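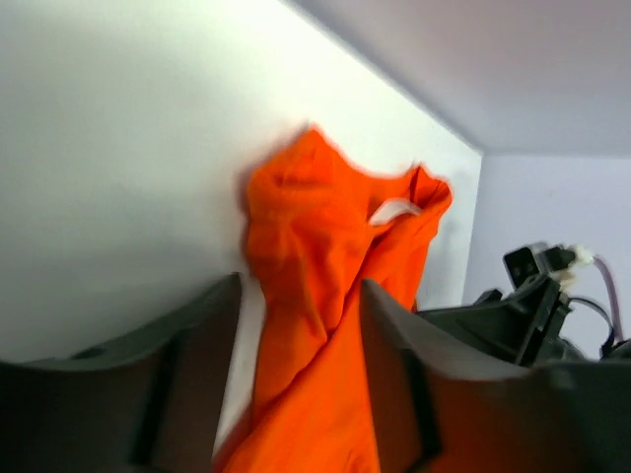 My sister reckons any colour will come out of an onion skin if you boil it for long enough, and she told me so over the phone while I was standing in the kitchen with a colander on my head (drying, don't ask). She's wrong about blue. She's wrong about green as well, unless you've got some iron in the pot. But she's right that onion skins are a marvel, and I've spent the whole summer and a good chunk of autumn finding out how much you can get from things that would otherwise go in the compost.

I started in June, after a Saturday market sort of morning in Stivham where a stall had skeins of wool hanging up in the most gorgeous yellows. Mustard, straw, a sort of buttery one I wanted to eat. I asked what was in them and the answer was onions, weld and marigolds, all grown or scrounged within walking distance. I went home with one skein and a head full of plans, and by teatime I had emptied the vegetable drawer.

The first pot was a bit of a let-down. I didn't soak the wool beforehand and I didn't use any alum, so I ended up with patchy beige. The second pot was better. By the third I'd bought a cheap set of scales and a proper notebook, and that was that, I was gone.

If you want to try it, the sums are easy. I weigh the dry wool and use the same weight of onion skins, so for 70 grams of yarn it's 70 grams of skins, and that is a LOT of skins, far more than you'd think. Ask your neighbours. Ask the greengrocer, who will probably be delighted to have the bottom of the crate swept out. I simmer them for an hour, leave them overnight, strain, and then put in the wetted wool and bring it all up very, very slowly. Wool hates a shock. I felted a whole skein in July by running it under the cold tap straight from the pot and it came out like a draught excluder.

Use a pan you'll never cook in again, and open a window. The onions smell like soup, quite nice really, but madder smells like a wet shed.

Ah, madder! I'd read so much about it being tricky that I put it off for weeks. You have to keep it well below a boil or the browns come through and spoil the red. My first go turned out a soft brick colour and my second, with a bit of chalk stirred in because our water is so soft, was properly, shoutingly orange. I did a little dance. The plants themselves take three years before the roots are worth digging, so for now I'm buying it dried, but there are 7 small ones in a trough by the back door at Noldale and I say good morning to them.

Cotton has been much harder. It doesn't take up the colour the way wool does, and everybody has a different recipe for getting round that. I've tried soaking it in soya milk, which worked nicely on a pillowcase and terribly on a tea towel, and I can't tell you why. Same bucket, same day.

I now have 13 little sample cards pinned over the desk, each with its bit of yarn and a note of what went in. Half of each strand is tucked behind the card and half is left out in the sun, so I can see what fades. Turmeric was nearly gone in a fortnight, sadly, because it was the brightest of the lot. Onion has dulled a bit. Madder hasn't budged.

Next up is walnut, as soon as I can get to the tree before the squirrels do. The husks stain your hands for over a week, so I've got gloves ready. I'd also love to hear from anyone who's had luck with blackberries, as mine went from purple to grey on the washing line and I haven't forgiven them.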